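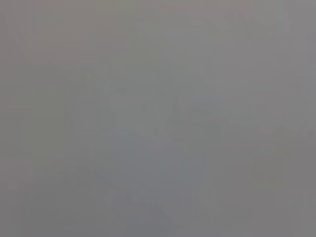
The quote from Altidano came in at two pages, and the second page was all accessories. I printed it and took it out to the packing room, where the bench was, and read it standing up.

We had money for one arm. The budget line said handling equipment, and it had said that for three years while we bought pallet jacks with it. Now the owners wanted an arm at the end of line two, putting jars of pickled beets into cartons, and they wanted it in by November so it would be there for the holiday orders.

The arm itself was fine. The price was the price. The gripper was extra, and the wrist camera was extra on top of the gripper, and then there was a line for cable clips, 20 of them, at a figure I read twice.

"Do we need the camera?" my sister asked. She kept the books and had come out to find her stapler.

"The Foduvik people say the jars drift on the belt."

"Do they drift?"

I said I would look. I pulled a stool up to line two and watched jars for most of an hour. They drifted. It was never by much, a finger's width toward the rail, then back after the bend. A person packing them would never know she had corrected for it. I had packed on that line for six summers and never knew.

So the camera stayed on the sheet. I crossed out the carrying case and the second set of fingertips. I wrote 399 next to the lens covers and then crossed those out too. After a while I put the lens covers back. The packing room steams up when the retort is opened next door, and I had a picture in my head of somebody wiping a lens with an apron.

The other quote was from Potgieter, who sold used machines out of a building past the grain elevator. Theirs was one page. It had an arm that had spent four years loading trays at Felidico before Felidico shut, and it came with a stand. It did not come with anybody to call.

My sister laid the two quotes side by side on the bench and put a jar on each to hold them down.

"If we buy the used one, we could fix the floor," she said.

The floor was the thing. It sloped to the drain, as it should, but it had also sunk near the post, and neither quote had a line for that. The stand needed to be level. I had asked for a price on the concrete and had been told it depended.

"What did they say it depended on?"

"What's under it."

She picked up a pencil and wrote "floor" at the bottom of the Altidano sheet, and after it she left a blank. Then she wrote it on the Potgieter sheet, with the same blank. She added both columns without it and got a difference that would pay a packer through to spring.

We didn't say which packer. There were four of them in the break room and we could hear the microwave.

"Put down 300 for someone to come and drill a hole," she said. "Then at least we'll know what we've got."

I put down 300. She found her stapler under the Altidano accessories and clipped the whole pile together – both quotes, the belt drawing, my notes about the jars – and took it back to the office.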